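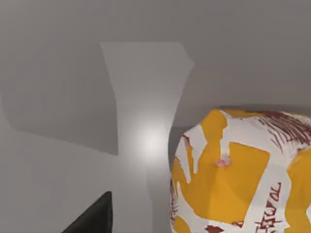
Grestorar Kitchen Pack: simulated demonstration set-up for two-arm manipulation

The Grestorar Kitchen Pack is a ready-made simulation environment for recording teleoperated demonstrations and exporting them as training data for imitation learning. It runs on the Cino physics runtime and is supplied by Noser as a download. The license covers one site and any number of workstations.

Search products
Go

Contents of the pack

The pack provides one countertop layout with a microwave, a wire dish rack and a sink, a set of loose objects, and a two-arm robot model with parallel grippers. Loose objects include tableware and packaged food. Packages have printed surfaces, and the print may run in any direction relative to the counter, so a policy trained on the set should not depend on reading labels upright. Fixed appliances are given plain materials to keep render time low.

Each episode is stored as one file with joint positions, gripper commands, object poses and compressed video from every enabled camera. Object poses can be stripped at export for users who want image-only training data.

Cameras

Three views are enabled by default: one overhead view and one on each wrist. The overhead view is intended for planning the approach to an object. Shadows from the arms are rendered and fall across the counter even when the arms themselves are outside the view. They can be switched off, but policies trained without them have shown lower success on physical hardware in our own trials.
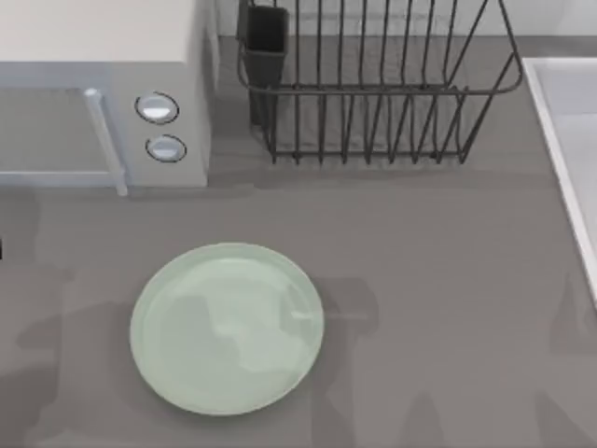
Ngubane wrote to us after the January release that the overhead view alone had been enough for placing plates, and asked whether the wrist streams could be dropped to save disk space. They can. Set the wrist streams to "off" in the recording profile before the session starts. Streams cannot be added to an episode afterward, and a data set that mixes episodes with and without wrist video must be split before training.

Recording procedure

1. Load the layout and select a task script. Task scripts define the start region for each loose object and the end condition.
2. Set the random seed. Object position and rotation are drawn again at each reset.
3. Connect the leader arms and run the alignment check. The check takes around 10 seconds.
4. Record. Press the pedal once to start and once to stop.
5. Mark the episode as kept or rejected. Rejected episodes are retained in a separate folder and may be used as negative examples.

Operators should complete 17 practice episodes before any are kept. Early episodes tend to contain long pauses, and a policy will copy a pause as readily as a grasp. The trimming tool removes idle time at the start and end of an episode only. It does not alter pauses in the middle.

Contact near thin geometry

Wire racks are a common source of bad data. The rods are modeled individually, and a finger that enters between them can become trapped if the simulation step is too long. Use the short step for any task that ends at the rack. The long step is adequate for open counter and sink tasks. In close wrist views the front and back rods overlap, and the operator may misjudge depth. Keeping the overhead view open on a second monitor is recommended. 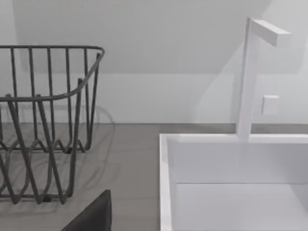 According to one user of the earlier version, the short step made the leader arms feel heavy, and operators slowed down to compensate. We measured the same effect. Version 2 moves force feedback to its own thread, and arm response is now the same at both settings. Episodes recorded with the earlier version can still be loaded, but their timing should be resampled before they are combined with new ones.

Requirements

Operating system: 64-bit Linux
Graphics: dedicated card with hardware video encoding
Input: leader arms, or hand controllers with reduced precision
Pedal: any USB foot switch
Export: 9 task scripts included, each with a matching export template

Not included

Leader arms, training code and trained policies are not part of this product. Custom layouts are quoted separately. Send a dimensioned drawing of the counter and a list of objects with your request.

This site uses cookies to remember your region and language. Accept / Manage settings

© Noser. All rights reserved. Contact | Terms of sale | Back to top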